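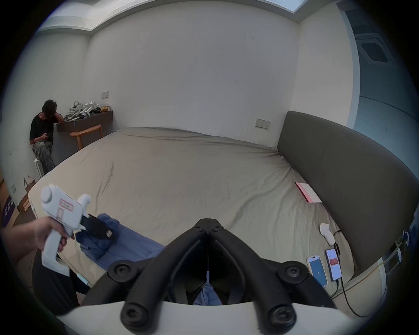
A bed with a crumpled blue cloth near the edge, plain white walls behind.

Tillamton Bedding Care Notes

Welcome, and thank you for stopping by! This is the read-me for a small collection of notes on washing, drying, mending and storing household bedding, gathered from people in and near Tillamton who were kind enough to write down what they do at home. I started it because my aunt's quilts came to me without a single word of instruction, and I ruined one of them before I thought to ask anybody.

What's in it

There are 980 notes, one per row, in a plain spreadsheet file called notes.csv. Each row has the kind of item (sheet, blanket, quilt, pillowcase and so on), the fabric as the writer named it, the wash setting, how it was dried, and a free text column where people could go on as long as they liked. Many did, and I'm glad - the free text is the best part by far.

The Venkataraman notes are kept in a separate file. They came in as one long family letter covering wool blankets, and cutting it up into rows seemed a shame.

How it was put together

Most of the notes came in on paper in July and were typed up by me, Mahsa Mahmoudi. I fixed spelling only where a word could be misread. Wash temperatures are in Fahrenheit, and blank means the writer didn't say. Please don't read a blank as cold.

Known problems

Fabric names are a muddle. "Cotton" covers everything from flannel to percale, and 45 rows say only "the good sheets." Stain advice hasn't been tested by me or anyone else, so try it on a corner first. There are 50 rows on line drying that contradict each other cheerfully, and I've left them all in.

Using it

Copy it, print it, hang it over the washer. If you share it further, a mention of the collection would be lovely. Corrections are very welcome, and so are new notes, especially on feather pillows, where we're still thin.

Last updated 18th November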